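Grislow Cans-to-Tray, teleoperated demonstrations
README, second release

Maintained by Lucrezia Marino. Collected with Teemu Valtonen at the Prundville bench.
Last edited October 22, 2022

What you are downloading

977 episodes of two robot arms moving cans onto a flat tray, driven by a person the whole time. No part of any episode was run by a policy. The target was 1,000 and we stopped short of it when the remaining recordings failed our timing check. Please don't round up when you cite us.

A second folder, jedgate_holdout, contains 184 episodes picked from the 977. They are not extra data. Somebody added the two numbers together in a write-up of the first release, so I am saying it early.

How the demonstrations were made

The operator holds a pair of leader arms and the follower arms on the table copy the joint angles. We record the joint positions of both pairs, the gripper commands and the video from a fixed camera. There is no force feedback to the operator. This matters more than I expected when we planned the work. When a finger catches the rim of a can, the operator finds out by looking, and so squeezes too hard, waits too long, or both. You will see this in the gripper commands as a long flat stretch at full close. A model trained on these will learn to squeeze too hard as well.

The first release also had a small set taught by hand, with the operator pushing the arms directly. We took it out. The operator's hands and sleeves were in the video, and a network that saw them did very nicely in our tests and then did nothing useful on its own.

Why I would be careful with it

Two operators, both of whom helped write the task. They know what a good episode is supposed to look like and they drive like it. Teemu prefers to bring the left arm in first, and a simple classifier can tell his episodes from mine by the opening motion alone. If your method claims to discover strategies in this data, check that it hasn't discovered Teemu.

Can positions were set by whoever was about to drive. We called this random in July. It isn't. People leave themselves room.

The success flag was entered by the operator right after the episode. A can that lands on the tray and leans on another can was sometimes a success and sometimes not, depending on the day. I have relabeled the holdout from video. I have not relabeled the rest, and I would not report a success rate from it.

The tray is close in color to the tabletop. Segmentation tools we tried were poor at finding its edge and good at finding its dark handles, so any result on "tray detection" may be a result on handles.

What it may be good for

Testing a data loader. Pretraining, mixed with something larger. Studying how people behave when they can't feel what they grip, which I think is the most useful thing in here and the least requested.

I would not use it to argue that a robot understands tidying, stacking or groceries. We have had all of these in email.

Known problems

Gripper command and gripper position are offset by a few samples in the oldest recordings. The Ametepe loader corrects this by default. If you read the files directly, you have to do it yourself.

Episode numbers have gaps. Nothing is missing from your download.

Lighting was not controlled.

Contact

Open an issue on the project page. Include the episode number, please, and the loader version.

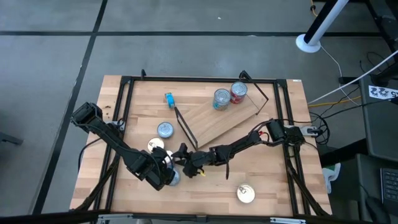

Fixed-camera view of the bench, both follower arms over the cans and tray.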